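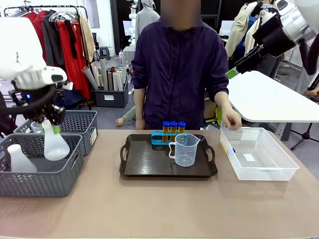

Bottles, baskets and the tray on the sorting table.

Sorting the science cupboard, November 12, 2023

Bláthnaid Gallagher

The science club at Grovton has used the same cupboard since it began, and over the years it filled up with things that had no fixed place. Bottles stood behind boxes, measuring jugs were stacked inside each other until they stuck, and most sessions started with a search. This page shows how the small equipment is being divided up. The notes are mainly for the people who set out the tables, but parents have asked what is kept where, so the page is open to everyone.

The work was done at the Rotau hall, on the long tables. The cupboard itself is too deep and too dark to sort anything in it. Everything comes out, goes on a table, and only goes back once it has a basket or a tray.

The baskets

Grey woven plastic for bottles and small containers. We had looked at lidded boxes from Rustad, but the lids would have been lost by the spring. An open basket can be pulled forward with one hand and you can see what is in it without taking it down. The weave also lets a drip out, so put a cloth on the shelf underneath.

The rear basket has a white label on its end. Labels go on the end facing the room, at the same height on each basket. Please do not write on the plastic itself - the old marker from last year still has not come off two of the tubs.

White perforated plastic for odds and ends. The basket of this kind on the right of the table has a paper label lying on its floor, and hardly anything else in it. Small parts that belong to a kit should go back to the kit. What is left over can stay in the white basket until the December session, when we will go through it and throw out what has no use.

The bottles

White plastic, one of them with a green cap. Bottles stand upright in the basket and are never laid down, even when empty. Anything that has held washing-up liquid or vinegar is to be rinsed and left open overnight before it goes back. If you cannot tell what a bottle has held, do not sniff it. Tip it away in the hall sink with plenty of water and write it in the book.

The tray

Dark brown, rectangular, with a handle cut out at each end. It came from the kitchen at Virneo when they changed their crockery and it has turned out to be the most useful thing we own. One tray is one activity. The idea is that whoever is running a table carries a single tray across from the cupboard and has all they need, apart from water and paper towels.

The rack and tubes

A blue rack with three amber tubes, blue caps on. The left slot is empty. Tubes go back in the rack with their caps on and the rack goes back on the tray, behind the jug. Amber tubes are for the light and dark experiment only. The clear ones are kept separately in the drawer.

The jug

Clear plastic with a handle, a spout and printed marks up the side. We use it for filling and for nothing else. The older jugs held 1,000 ml and were too heavy for the younger children to pour from when full, so fill any jug to the halfway mark at most. Wash by hand - the marks on the last set went in the dishwasher and came out faint.

Still to do

The magnets, the string and the box of lenses have not been sorted. There are over 40 lenses and a good number are scratched, so someone with patience would be welcome. The balances need new batteries before they are put away. A second tray of the same size would help, if anyone has one at home that they no longer use.

The list of what is in each basket will be pinned inside the left cupboard door. If you move something, change the list.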